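Open day at the Bowen box works, Perkovthorpe

The Bowen works in Perkovthorpe opens to the public one morning each August. I had driven past it many times on the way to the coast and never thought much about what went on inside. This year I put my name down for the nine o'clock tour, which cost nothing and lasted 45 minutes on paper. Ours went closer to an hour and a half.

Parking is on the grass behind the loading bays. Go in by the second gate, as the first one is kept clear for trucks. You sign in, get earplugs and a vest, and wait by the paper store until the guide calls your group. There were 18 of us, mostly couples and a few families with older children. Kids under eight can't go on the factory floor.

The paper store comes first. The reels stand on end, taller than I am, and the smell is like a damp library. Most of the paper is recycled and arrives from a mill inland. The guide explained the grades, showed us how the outer liner differs from the wavy middle layer, and handed around torn samples. The wavy part is called the medium, and each wave is a flute. I have opened boxes all my life without knowing either word.

From there you walk along a painted path beside the corrugator, the long machine that presses the flutes and glues the liners on. It was running, and you feel the heat from well back. Talking is pointless in that hall. The guide held up cards.

After the corrugator, the sheets go to the die cutters, where the flaps, tabs, creases and holes are made in one stroke. What comes off is called a blank. It ships flat and gets folded by whoever buys it.
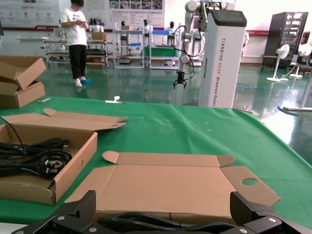
Why are blanks shipped flat instead of made up?
Folded boxes are mostly air. A truck that carries a full day's output as flat blanks would need many trips to move the same boxes made up, and they would crush more easily on the way.

Quality control is a small room with a window onto the floor. They crush a box there for each group. A plate comes down, a needle climbs, and the box gives way at the corners. The sample we saw had been kept in a humid cabinet overnight, and the guide said damp board loses a good part of its strength. He wouldn't be drawn on exact figures. He did say that boxes kept in a garage over winter should stand on a pallet or a shelf and never directly on concrete.

There is also a long talk on glue, which is starch and water for the most part. I'll admit I lost the thread of it. Two people in our group were taking notes.

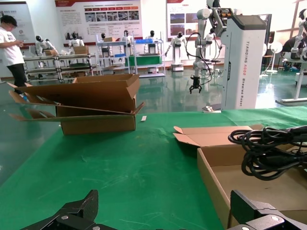

Eifion Yorath thought the glue talk was the best part of the morning and said they should give it a room of its own, with chairs. He had come the year before too, and told me the tour then had skipped the test room completely.

Tea is served in the canteen at half past ten. It was strong and there was plenty of it. The fruit cake went quickly. On the canteen wall they have old packing labels from the Cutau cannery, a customer for 40 years until it closed, and a map of the town showing the rail spur that used to run into the yard. The spur is a footpath now. If you have time afterward, follow it down to the river, where the old weigh house still stands. It isn't open, but you can look in through the side window.

Folding is harder than I expected. The creases have to be bent in the right order, and if you fold the side walls before the front panel, the tabs have nowhere to go. Most mailer styles use rounded tabs at the corners so they slide in without catching.
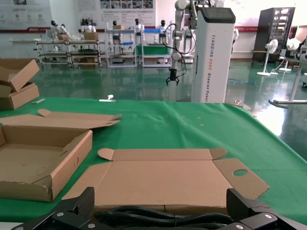
The other mistake is to bend a crease only halfway. It should be folded right over once and let go, and then it will stand where you put it. With a stiff board, run a thumb along the crease first. I tore one tab and was told it happens to the staff too.

The shop sells seconds by the bundle near the exit. Bring cash. A bundle of 100 small mailers is more than most households need, so we split one with another couple. The printing on ours is slightly off center, and otherwise I can find nothing wrong with them. They also sell offcuts for children to draw on, and a thin booklet on the history of the works that is worth having for the maps alone.

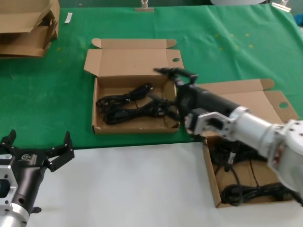

By Dela Akpalu
Filed under: Days Out, Works and Mills

Getting there by public transportation is possible but slow. The Bevar bus stops at the end of the lane, and it is a flat walk from there with a sidewalk most of the way. The last bus back leaves at ten past four. The ground floor is level throughout, though the viewing platform over the corrugator has stairs and no elevator. Wear closed shoes. They do check, and a man in sandals had to wait in the canteen.

Names for next year go on a list at the front desk, and you can also write to the works in the spring. The early tour is cooler and better attended.

Comments (3)

marsh_lane: Went on the eleven o'clock and the cake was gone. Otherwise a good morning out.

Tilda P.: Does anyone know if the booklet has anything about the Cutau labels? My aunt worked in the cannery office.

Dela Akpalu: Tilda, there are two pages on them near the back, with a few of the labels printed in color.

Contact | Copyright Perkovthorpe Days Out | Back to top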